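Rehearsing the Kitchen Shift

At Endale, a residence with 201 beds, the kitchen staff will begin sharing the work of stocking and clearing refrigerators with a robotic arm in February. Each task is being rehearsed in simulation first.

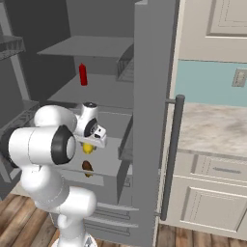
Duangjai Srisuk, who manages the kitchen, was asked to list the duties her cooks would most gladly give up. Refrigerator checks came first. The existing crew of five will remain, and two of its members are being trained to supervise the arm.
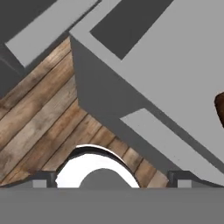
Some concerns are still open. Vichien Chantharasri, a cook on the early shift, has asked who will answer for a missed item. Management has agreed that final checks will stay with a person and that hours will not be reduced this year.

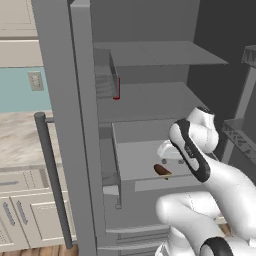 WORK AND TRAINING

Supervisors will attend paid sessions before the arm is installed. Written procedures are under review by the staff, whose comments will be added before the first shift.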